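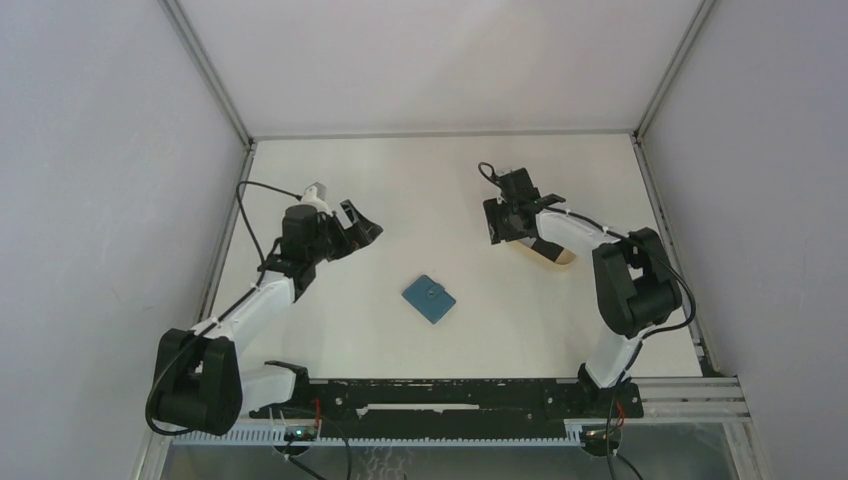
Safe practice for shared robot cells: progress report to the Stullov fund
Prepared by Ülle Priedītis, Vorker
30th July

Where we are

The grant asked us to write a working code of practice for small two-armed cells and to test it on our own benches before anyone else is asked to follow it. The first draft was finished in March. It had 20 rules. After trying them we have kept 14, and I am not confident that all of those deserve to stay.

I should say plainly that I came to this doubting whether another code was needed. Most of what goes wrong in our lab goes wrong because people skip rules they already know. Writing them down again does not change that, and the fund should be wary of any report (this one included) that treats a finished document as a safer room.

What we tried

Njoroge Simiyu and Jae-hoon Hyun ran the trial over 100 sessions, mostly handling tasks with small personal items: wallets, pouches, spectacle cases. These are dull jobs and that suited us. Two arms reaching for one small thing between them is where the question of who moves first comes up, and the draft had a whole page on it.

That page did not survive. It asked the operator to name a lead arm before each run and log it on a sheet. The sheet was filled in every time. It was also filled in afterwards, in one go, on at least 9 sessions that we know of. Jae-hoon admitted this without being pressed, and I would guess the real figure is higher. We have replaced the page with a single line: the lead arm is set in the task file, and the run will not start if the entry is blank.

Rules that seem to be doing something

Both grippers open and at rest before a hand goes past the front rail. Operators keep to this one with very little nagging.

Cables tied along the links, with enough slack left at the wrist for a full turn. Checked by moving each joint through its range by hand, power off.

One object on the surface at the start unless the task file says otherwise. Spares and tools stay outside the walls.

Surface wiped at the end of the shift. This is housekeeping and I argued against including it. Njoroge argued that smudges upset the overhead tracking. We have not measured whether they do.

Rules I would still question

The draft says the side walls count as a guard. They do not, in my view, and calling them that invites trouble. They are panels on three sides and the operator stands at the fourth. Algirdas Mägi at Rever read the draft for us and made the same objection in stronger words. The wording now says "enclosure", which is more accurate but leaves the front edge to habit and to the stop button. I don't think that is good enough for a cell used by visitors.

The speed limit is also weak. We borrowed the number from an older bench with heavier arms — it was to hand, and it has no better claim than that. Zane Mägi is repeating the contact tests on the present arms and we would rather publish late than publish a figure we can't defend.

A note on the incident count

No injuries were recorded during the trial. Please do not quote this as a result. We had none in the period before it either, and near misses were written down only when someone felt like it. A near-miss log that can be filled in without giving a name started last week.

Spending and next steps

Spending is within the budget. The money set aside for printed posters has not been touched and I would like leave to move it to Zane's testing. Posters were in the original plan because plans of this sort have posters in them.

Rever has agreed to run the 14 rules on its own cells without any of us present. If their operators drop a rule within the first fortnight, we will treat that as a fault in the rule until shown otherwise. Org has asked for an early copy to hand to its members. I have said no for now, pending the speed figure and a decision on the front edge, and would be glad of the fund's backing on that.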